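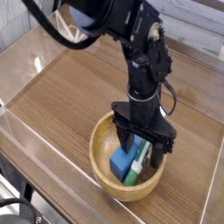 Tabletop and small-item inspection, activity rooms, Britport Learning Center. This checklist covers work surfaces, containers, writing tools, soft blocks and anything else that is handled at table height. It does not cover electrical equipment, shelving anchors or floor finishes, which have their own forms. A container is inspected with its contents in place first and then empty. Mixed contents are acceptable in the open bowls, as with the blue foam block and the green and white marker sharing the round wooden bowl, provided that each item passes under its own section. Items that fail are bagged and tagged at the time of inspection. Do not put them back in the bowl to be dealt with later.

Form 259, revised March
Inspector: Cuiping Shao
Reviewed by: Dymphna Costello
Date of inspection: Friday, May 31, 2019
Result codes: P (pass), C (pass with comment), F (fail, removed), N (not applicable)

Section 1. Work surfaces

1.1 Top is level and does not rock under hand pressure at each corner. P

1.2 Edges free of splinters, lifted trim and sharp corners. C
Comment: Uddin Room, table by the sink. Slight roughness on the underside of the long edge, found by touch. Sanded by hand with 200 grit and wiped down. Recheck at next inspection.

1.3 Surface free of open cracks, burns and soft spots. P
Comment: On wood-grain tops, check with a fingertip across the direction of the grain. Dark streaks in the pattern are easily mistaken for cracks, and a real crack is easily mistaken for a streak.

1.4 Surface clean, with no cleaner residue. C
Comment: Dretik spray had been applied at full strength on two tables and left a tacky film. Rinsed with plain water and dried. The label on the storeroom door now gives the dilution as one capful to 1000 ml.

1.5 Containers stand clear of the table edge. P
Comment: A hand's width is sufficient. Measurement is not required.

Section 2. Wooden bowls and trays

2.1 Rim smooth all the way around. P
Comment: Run a dry cotton cloth around the full rim, inside and outside. Any snag is a fail until sanded. The thick rounded rims hold up better than the thin trays, two of which were withdrawn in March for chipping.

2.2 No cracks through the wall or base. P
Comment: Hold up to a window. Hairline marks in the finish only are recorded as C.

2.3 Finish intact, not flaking or sticky. P
Comment: A slight gloss is normal for the lighter bowls. Dull patches usually mean the bowl has been soaked. Bowls are to be wiped only – no sink, no dishwasher.

2.4 Bowl sits flat and does not spin when tapped at the rim. C
Comment: One bowl in the Uddin Room turns slightly on a smooth top. Base checked with a straightedge and found to be a little high in the center. Kept in use on a cloth mat.

2.5 Not filled above the rim. P

2.6 Interior checked under good light. P
Comment: The back wall of a deep bowl is often in shadow. Turn the bowl or use a flashlight. Pencil shavings and staples collect at the curve where the wall meets the base.

Section 3. Foam blocks

3.1 No bite marks, tears or missing pieces. F
Comment: Three blocks removed from the Gravitz set. Corners torn, with loose crumbs in the bottom of the storage tub. Tub vacuumed.

3.2 Surface not crumbling when rubbed firmly with the thumb. P
Comment: A slightly textured surface is normal for this material and is not in itself a defect. Crumbs on the thumb are.

3.3 Block returns to shape after being pressed for five seconds. P

3.4 Color does not transfer to a damp white cloth. C
Comment: Faint transfer from one red block. Washed, dried and retested with no transfer.

3.5 No ink on blocks. C
Comment: Marker ink noted on several blocks. This is cosmetic only and no block was removed for it. Where blocks and markers are stored together, caps must be on.

Section 4. Markers and other writing tools

4.1 Cap present and fully seated. P
Comment: Push until it clicks. A cap that can be pulled off with two fingers and no effort is a fail.

4.2 Cap not cracked or chewed. F
Comment: Four removed and discarded. Do not swap in caps from other makes, as the vent holes may differ.

4.3 Barrel free of splits and leaks. P

4.4 Printed markings still readable. P
Comment: The inspector must be able to tell washable markers from permanent ones by the printing on the barrel. If the printing has worn off, discard the marker whatever its condition.

4.5 No permanent markers in open containers. P

Section 5. Storage at end of day

5.1 Bowls emptied, wiped and stored upside down on the middle shelf. C
Comment: Shelf depth is 600 mm, so the large bowls go in a single row. They had been stacked two deep and were touching the door.

5.2 Foam blocks dry before the tub is closed. P

5.3 Markers stored flat. P

Open items

1.2 Recheck long edge, Uddin Room. C. Shao
2.4 Source a thinner mat. The current one lifts at one corner. D. Costello
3.1 Replacement blocks requested from Gravitz. The supplier sells full sets only – quote pending.

Reviewer's note: 2.4 may stay at C until the mat is replaced. If the bowl still turns on the new mat, change to F and withdraw it. D. Costello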